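Workshop heat and ventilation notes, revised for the October safety meeting. These apply to the garment repair and pressing rooms at Skestevcombe and can be adapted for any small shop with a union safety rep.

## Before the shift

- Read the thermometer at bench height, away from the door. A wall unit near a vent will read low.
- Log the reading at the start of work, at midday and at 3 p.m. Keep the sheets for 24 months.
- Above 70 °F with the presses running, open the high windows first, then the low ones on the shaded side.
- Check that the drinking water station is inside the room. Workers on piece rates tend to skip a station down the hall.

## Pressing stations

Steam is the main heat load. One leaking valve can undo the work of a ceiling fan, so check fittings weekly and tag any that hiss when closed. Turn boilers down during breaks of 15 minutes or longer.

Padded covers hold moisture. Let them air overnight with nothing stacked on top, and replace the padding when it stays flat after brushing. Pressing cloths should be plain, undyed and washed without softener, which leaves a residue on the plate.
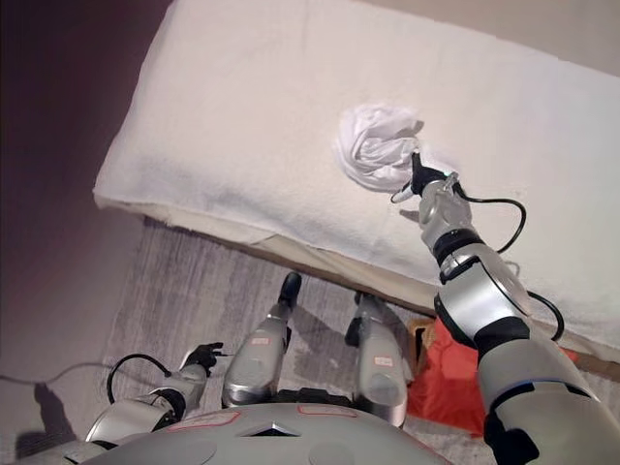
## Fans and make-up air

An exhaust fan only works if air can get in. With the doors shut, hold a strip of tissue at the gap under the door. If it pulls hard inward, the room is short of supply air.

The Grameck unit in the back room is rated at 3,000 cubic feet per minute with a clean filter. Vacuum the filter every 40 running hours - more often when fleece or flannel is being cut.

## Rest breaks and reporting

1. Agree on the temperature that triggers extra breaks before summer starts, and post it by the time clock.
2. Pay breaks at the normal rate. Unpaid heat breaks are rarely taken.
3. Record headaches, cramps and dizziness in the incident book, even when no one goes home.
4. Send a copy of the temperature log to the safety rep at the end of each month.

Spare log sheets are in the Rirkitz binder, behind the boiler inspection forms.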